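**Open day at the Van Dusen workshops, Wusalstead, 07/01/2023**

I'd been meaning to visit for ages and finally got on the list, along with Priya from work, who only came for the cake and ended up staying longer than I did. The building used to be a seed merchant's and you still come in through the old loading door. Entry is £2, which goes towards spare parts, and for that you get the run of the whole ground floor!

We started in the sorting room. They took in 356 old computers last year, mostly from schools and small offices, and Gitau Mushi showed us the shelves where they wait their turn. He let us lift the side off one and guess what was wrong with it. I said the memory. It was the memory. I was unbearable for the next half hour.

After that came the room I'd really come for, the one for desktop towers. I've owned computers all my life and I don't think I had ever properly looked at the back of one, other than upside down under a desk with a torch in my teeth. With a big black tower standing up on a white table it's a different thing altogether – the stack of slot covers, the power supply behind its grille, and all those little splashes of colour where the cables go.
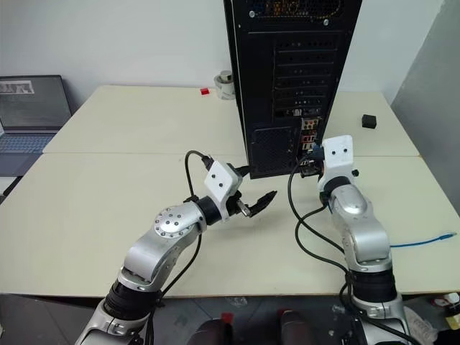
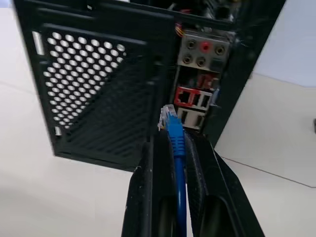
Ezekiel Tran gave the talk on connectors and I could have listened all afternoon. He's good on the small stuff: why you should feel for the shape of a plug before you push, how the thin metal plate round the ports can bend a springy tab into a socket if it's fitted in a hurry, and why he labels both ends of every cable. He also passed round a tray of ruined plugs, which was gruesome and very popular.

Priya asked whether the colours on the sound sockets mean anything. They do, mostly (pink or red for a microphone on many boards), though Ezekiel said he's met enough odd ones to check the manual first.

Lunch was soup in the Cimby room upstairs, then a quick look at the packing benches, where finished machines go out in reused boxes. I bought a bag of 400 mixed case screws for my dad, who will be thrilled, and I mean that.

Parking is tight, so take the bus if you can and get off at the bridge. The next open day is in August, and Gitau says there'll be a table where you can bring your own tower and have a go. Mine's already by the front door.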